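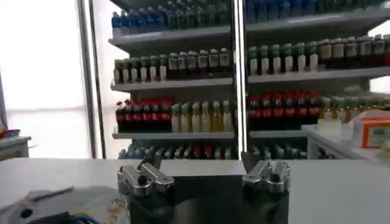 Wrist cam, fingers open, facing the bottle shelves. January, 9:40 am.

Notebook > Plonis cell > Teleop and hand guiding > January

Goal today: get the shelf-to-table pick into good enough shape that we can start recording demos properly. And we're nearly there, which I did not expect to be writing before lunch!

Started with hand guiding. Put the arm in float, walked it from the table up to the third shelf, closed on a red-capped bottle, backed straight out, set it down on the table. Lovely and smooth on the way up. The trouble is my own forearm, which keeps wandering through the wrist view just as the fingers close, so the policy would be learning a fair bit about my sleeve. Kept five of those for reference and moved over to remote.

Remote with the Cledora handset is SO much better than last month. Whoever retuned the wrist rotation, thank you, it finally goes where my hand goes. Scaling at 0.5 for the approach, 0.25 once the fingertips pass the front edge of the shelf board. 44 demos done by two o'clock, 30 kept. The rejects were mostly me clipping the neighbouring bottle on the way in (they stand pretty close together), plus a few where I dithered so long that the recording is half hovering.

Things I want to remember:

- Come in level with the bottle's shoulder. If I come in high, the bevel on the fingers catches the cap and tips the whole thing back.
- The vertical post between the two bays is a great visual cue. Line it up with the gap between the fingers before every start and the demos begin from nearly the same view. Wish I'd thought of this a week ago.
- Leave the top row alone for now. The blue ones run out of the top of the view from the start pose, so I'm steering half blind.
- Window on the left blows out to white. Tried locking exposure at 11 and the labels got a bit better up close. From the table they're still mush, colour is what we've got to go on.
- Pause for a beat after closing. The Staltatberg scripts trim on gripper state and they chop the lift off if I rush it.

Total in the Jacobs folder is now 1237 clips counting all the old table-top stuff, 143 of them shelf picks. Still thin on the right bay, and the yellow bottles are hardly in there at all. They're harder to pick out against the background, so I'd like plenty of them.

Kicked off a short training run on the shelf picks only, just to see what it does with the approach. Checkpoints go in the usual place.

Next session: right bay, third shelf, yellow-green group first, then the red caps. Also try starting with the fingers half closed, might save some knocked neighbours. If you're on the cell before me, please leave the handset scaling where it is!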